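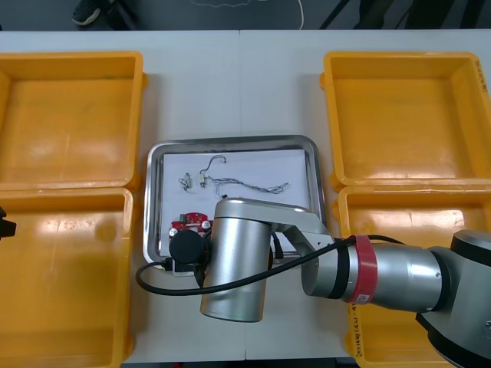
Yellow bins and steel tray on the table, Plomgate store.

Progress report: Broscombe small museums cataloguing grant
Reporting period to end of November
Prepared by Wojciech Kalinowski, collections coordinator

1. Work completed
Catalogue entries for the button and buckle series are finished to box 30. Of the 45 boxes in the original scope, the remainder are hardware and sewing notions, which carry less paperwork and should go faster. Entries follow the template agreed at the start of the grant, with one change: colour is now recorded from a fixed list, as free-text entries could not be searched reliably.

2. Accession register
The Yeoh donation was entered twice in the old register under different years. We have kept the earlier number and cross-referenced the later one. A further 11 entries have no matching object and are marked "not located" — they have not been deaccessioned. 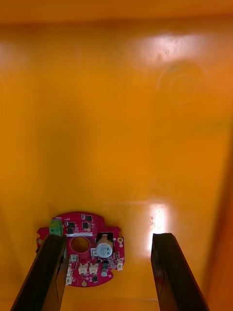

The same approach will be applied to the Imier loan once the lender confirms which items are to be returned. A reminder letter has been drafted and is with the Plomgate office for signature.

3. Budget
Spending is within the approved amount. Archival labels cost more than quoted, and the difference was met from the travel line. No transfer between program years is requested.

4. Delays
The database was offline for nine working days during the server move. Records made on paper in that time have been keyed in and checked.

5. Next period
Boxes 31 to 45, then the location audit. The draft finding aid will be sent with the next report.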